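Leinonen自动化实验中心
首页 / 公众开放 / 开放日图集

开放日图集:走进Leinonen自动化实验中心

2019/5/25,Leinonen自动化实验中心举办年度公众开放日。中心一层的装配演示区、物料分拣区、移动平台区,以及二层的家居作业区和数据整理室均对外开放,全天共接待来访者81人,包括周边学校师生、相关企业技术人员和附近居民。

本页按参观路线编排,依次介绍各展区当天的演示内容。文字由中心对外联络办公室根据各展区提交的材料汇总,涉及技术细节的部分经相应课题组核对。

一、签到与入场

来访者在东门服务台签到后领取参观手册和访客证。手册内附楼层平面图,演示时间以各展区门口张贴的时刻表为准。

按照中心的安全规定,一层装配演示区和移动平台区实行分组进入,每组不超过20人。未成年人须由成年人或带队教师陪同。随身背包统一存放于服务台旁的储物柜,凭号牌领取。

签到处同时提供中文和英文两种手册。上一年度有来访者反映手册字号偏小,本次已将正文字号放大,并把术语表移至册首。

二、序厅:从固定工位到开放环境

序厅沿墙设置展板,介绍中心自成立以来的主要研究方向。前半部分讲述固定工位上的自动化:工件位置已知,夹具专用,节拍稳定,控制程序一经调定便可长期运行。后半部分转入开放环境下的操作研究,涉及物体种类、摆放方式和光照条件的变化。

展板末段列出中心目前承担的在研项目。其中Ladel项目面向家居环境中的日常操作,是本次开放日二层展区的主体;其余项目分布于一层各区。

序厅中央陈列了若干早期使用过的末端执行器,有气动两指夹爪、真空吸盘组件和一套更换式工具快换盘。来访者可以在讲解人员指导下用手开合其中一件夹爪,感受平行连杆机构如何使两侧指面在运动过程中保持相对方向。该件展品已拆除气路,不带动力。

三、装配演示区:插接与拧紧

装配演示区当日安排了两项固定演示。

第一项为接插件的插入。机械臂从料盘中取出插头,移动至插座上方,缓慢下降并在接触后作小幅搜索,直至对准孔位。讲解内容集中于接触阶段的力控制,包括接触力的设定、搜索轨迹的选择,以及超出阈值时的退回动作。演示台一侧的显示屏同步给出力的变化曲线,来访者可以对照曲线辨认接触、滑入和到位三个阶段。

第二项为螺钉拧紧。该工位采用电动拧紧轴,按扭矩和转角双重条件判断是否合格。讲解人员现场放入一枚事先损伤螺纹的螺钉,系统随即报出异常并停止进给,工件转入待检料盘。

有企业来访者询问插接工位在更换产品型号后的调试时间。课题组答复,料盘和插座的位置可以通过示教更新,力控参数则需要重新试验,所需时间取决于零件公差和材料,目前尚不能给出统一数字。

演示区外侧设有隔离护栏和光幕。光幕被遮挡时机械臂立即停止,恢复运行须由操作人员在控制台确认。这一流程在每组参观开始前均作了实际展示。

四、物料分拣区:Stomach散料供给单元

Stomach是中心自行研制的散料供给单元,用于将成堆倒入的小件逐步分散,再交由视觉系统识别和机械臂拾取。单元内部有一段柔性内壁,通过缓慢的起伏推动物料前进,名称由此而来。

开放日所用的物料为塑料齿轮、橡胶垫圈和短圆柱销。操作人员将混合物料一次倒入入口,柔性内壁开始起伏,物料沿槽道移动并在出口处的平台上铺开。视觉系统识别出可拾取的零件后,机械臂按类别放入相应料盒。互相重叠而暂时无法识别的零件,由平台的轻微振动重新分布,再作一次识别。

为便于观察,单元的一侧换装了透明面板。学校来访者对内壁的起伏方式尤为关注,讲解人员为此增加了一次空载运行,并说明了起伏频率与物料前进速度之间的关系:频率过高时物料反而在原处跳动,过低则容易在弯道处堆积。

该单元目前适用的零件尺寸有限。细长件容易纠缠,薄片件容易贴附于内壁,这两类物料仍在试验之中。展区备有试验记录摘要,内含部分未能正常分离的情形,供有兴趣的来访者查阅。

分拣区的噪声水平在演示期间保持在70分贝以下。靠近出口平台的位置声音较为集中,展区为来访者准备了一次性耳塞。

五、移动平台区:Indis室内搬运底盘

Indis是用于室内搬运的轮式移动底盘,主要承担料箱在各工位之间的转运。当天的演示路线从分拣区出口开始,经过中央通道,到达装配演示区的收料位,再由原路返回。

演示的第一部分为定线行驶。底盘沿预设路径运行,在通道交叉口减速,到达收料位后与固定支架对接。第二部分为避让行驶,工作人员在通道中放置纸箱,底盘检测到障碍后先行停止,确认可绕行空间,再选择一侧通过。空间不足时,底盘停在原地并发出提示音,等待人工处理。

讲解人员特别说明,底盘对透明物体和高反光表面的检测仍有不足,中心在日常使用中通过地面标识和限速区加以补充。序厅至中央通道之间的玻璃门在开放日当天贴有不透明条带,亦属此项措施。

来访者询问底盘能否乘坐电梯。目前的型号不具备与电梯通信的功能,跨楼层转运仍由人工完成。相关工作已列入下一阶段计划。

充电站设在展区西侧。底盘在电量低于设定值时自动返回,对接后开始充电。开放日期间安排了2台底盘轮换使用,演示未因充电而中断。

六、检修与标定工作间

检修与标定工作间平时不对外开放,本次首次列入参观路线,仅可在门外隔窗观看。

窗内的主要工作为相机与机械臂之间的位置标定。技术人员将标定板固定于工作台上,控制机械臂依次到达多个位置,在每个位置采集图像,再由程序求解相机与末端之间的相对关系。标定结果以残差表示,超过限值时须重新采集。窗外的展板给出了一份合格记录和一份不合格记录,后者的问题在于标定板固定不牢,采集过程中发生了位移。

工作间另一侧为夹爪检修台,用于检查连杆销轴的磨损、指面垫片的老化和紧固件的松动。检修周期按累计开合次数确定,每次检修后填写卡片,卡片随夹爪一同存放。

有来访者问及指面垫片的选材。课题组介绍,选材时主要考虑摩擦性能、耐磨性以及对被抓物体表面的影响。处理织物时,垫片表面不宜有尖锐边角,以免勾丝;处理硬质光滑物体时,则需要较高的摩擦系数。目前没有一种垫片适用于全部物体,各展区按任务配置。

七、二层通道:人机交互安全展板

来访者由中央楼梯进入二层。通道两侧的展板介绍人机共处环境中的安全要求,内容包括速度限制、接触力限制、急停装置的设置和风险评估的基本步骤。

通道尽头设有一个急停体验台。来访者按下急停按钮后,台上的小型转盘停止转动;松开并旋转复位后,转盘并不自动恢复,须另按启动键。讲解人员借此说明急停复位与重新启动为何必须分为两个动作。体验台深受学生欢迎,排队时间一度较长,下次开放日拟增设一台。

八、家居作业区:Ladel项目概况

Ladel项目研究家居环境中的日常操作,当前阶段的对象以餐具、收纳容器和家用织物为主。展区按用途分为餐厨、收纳和卧室三个部分,各部分按普通住宅的陈设布置。

餐厨部分的演示内容为餐具归位。操作对象有盘、碗、杯和勺,起始位置由来访者任意摆放。演示前,讲解人员请来访者注意两点:其一,杯子倒置与正置时抓取方式不同;其二,叠放的盘子需要先分离再移动。当日多次运行中,叠放盘的分离较易失败,课题组未对失败过程作任何回避,并逐次说明了原因。

收纳部分的演示内容为抽屉和柜门的开合。不同把手的受力方向各异,夹爪在拉动过程中需要顺应把手的运动轨迹。展区提供了横杆式、圆钮式和嵌入式等几种把手,来访者可先用手体会各自所需的力,再观看设备操作。

卧室部分的演示对象为床品和毯类,详见下节。

九、家居作业区:织物操作与手持夹爪

织物没有固定形状,同一条毯子每次放下后的轮廓和褶皱都不相同,抓取点的选择也随之变化。Ladel项目在这一部分采用手持夹爪进行人工示范:操作者手持夹爪完成动作,所得记录供后续学习使用。与直接遥控机械臂相比,手持方式对场地要求较低,可以在一般居室中开展。

讲解分为三个步骤。首先介绍夹爪的构造,两指由对称的连杆机构带动,指端装有平直的垫片;其次介绍织物边缘、折边和单层布面在抓取上的差别;最后由操作人员在床面上示范夹取、提起、对折和铺平等动作。

讲解中提出的几项操作要求如下:

夹取之前先将两指张开,接近过程中避免指端推动布面。
优先选择折边或独立的边缘,不在平整布面的中央下夹。
提起时速度宜缓,观察下方织物是否被一并带起。
放下后先松开两指,再移开夹爪。
一段示范完成后,在记录表中注明织物种类和起始状态。

有来访者提出,印花床单是否会干扰对毯子边缘的识别。课题组认为,底面花纹会增加判断难度,而居室中的床品本来就多有花色,示范材料应当包含这类情形。展区为此准备了素色和印花床单,可以交替使用。浅色窗帘、逆光和床面起伏等因素也作同样处理,不作刻意清除。

另有教师询问学生能否参与示范。展区在讲解间隙开放了体验时段,来访者经简要说明后可以手持夹爪尝试夹取方巾。体验过程不作记录,所用方巾与正式示范用品分开存放。

图注:卧室部分,床面上的手持夹爪。两指张开,指间未夹持物品,前方为叠放的米黄色绒毯,床单印有花叶图案。
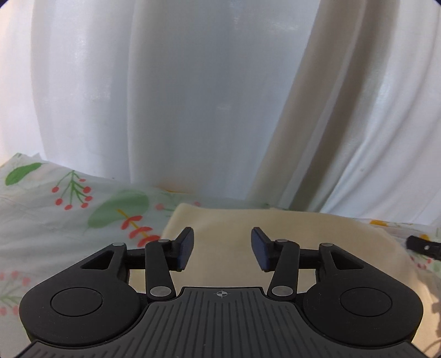
十、数据整理室

数据整理室位于家居作业区北侧,负责检查和归档各项示范记录。来访者在此可以了解一段示范从采集到入库的全过程。

工作人员首先核对记录是否完整,包括图像是否连续、夹爪开合信号是否与动作一致;随后按动作划分段落,标注起止位置;最后填写任务说明。对存在缺失的记录,整理室退回采集组,不作人工补写。

展示用的示范记录均在中心内部采集。讲解人员就居室环境采集中的隐私保护作了专门说明:进入私人住宅采集须事先取得书面同意,采集前应收起带有个人信息的文件和照片,住户可以在归档前要求删除全部或部分记录。整理室在检查中发现人脸或可识别的个人信息时,先行隔离,再按规定处理。

多位来访者关心失败的示范是否保留。整理室的做法是单独归类并予以保留,标注失败发生的阶段。此类记录不与成功示范混合使用,但在分析抓取失误时具有参考价值。

十一、问答环节摘录

各组参观结束后,在二层会议室安排了问答。现将部分内容整理如下,文字有所删减。

关于家居机器人何时能够进入普通家庭:中心目前的工作处于研究阶段,单项操作在受控条件下可以完成,但连续作业的稳定性、设备成本和安全认证均有待解决,中心不对时间作出预测。

关于手持夹爪采集的动作能否直接用于机械臂:人手的运动范围和速度与机械臂不同,部分动作超出机械臂的可达范围,使用前需要筛选和转换。采集培训中也会提醒操作者控制手腕转动的幅度。

关于织物操作与刚性物体操作的难度比较:两类任务侧重不同。刚性物体的装配对位置精度要求较高,织物操作则对状态判断要求较高。课题组认为不宜作简单排序。

关于Stomach单元能否用于食品分选:现有单元的材料和清洁条件未按食品用途设计,不适用于该场合。

关于Indis底盘在公共场所的使用:现有型号仅在中心内部运行,通道条件和人员流动均为已知。公共场所的使用需要另行评估。

关于学校是否可以借用展品:序厅的无动力展品可以借出,借用单位须填写申请表并指定负责人。带动力的设备不外借,可预约到中心观看。

十二、来访者意见与改进安排

服务台在出口处收集了意见表。意见较为集中的事项及中心的答复如下。

讲解音量。一层展区设备运行时,后排来访者听不清讲解。中心将为讲解人员配备便携扩音设备,并调整站位。

等候时间。急停体验台和手持夹爪体验时段等候较长。除增设体验台外,中心将在签到时发放分时体验券。

术语说明。部分展板使用了未经解释的英文缩写。中心将逐一补充中文全称,已更换的展板先行在序厅使用。

无障碍通行。二层展区可由西侧电梯到达,但现场指示牌不够明显。中心已在东门、序厅和中央通道增设指示牌。

座椅。数据整理室外没有座位,年长来访者久站不便。该处将增加长椅,原有展板向内侧移动。

十三、后续活动

中心计划于八月举办面向中学教师的专题参观,内容以装配演示区和家居作业区为主,并安排检修与标定工作间的近距离讲解。参观名额有限,以学校为单位报名,每校限报一组。

企业技术交流不纳入公众开放日安排,可向中心对外联络办公室另行预约。预约时请说明拟参观的展区和主要问题,以便相应课题组准备材料。

十四、图集使用说明

本页文字和图片的著作权归Leinonen自动化实验中心所有。学校和公益机构可在教学及非商业活动中使用,须注明出处,不得裁去或改写图注。媒体和出版单位如需高清图片,请提交书面申请,说明用途、刊载位置和使用期限。

来访者在开放日当天自行拍摄的图片可以用于个人用途。检修与标定工作间及数据整理室门口均设有禁止拍摄标识,在上述区域拍摄的内容请勿公开发布。

图注或正文如有错误,欢迎来函指正。来函请写明所在章节的序号和标题,更正内容将在核对后直接更新于本页。

编制:Leinonen自动化实验中心对外联络办公室

返回图集列表
参观预约
展区平面图
联系我们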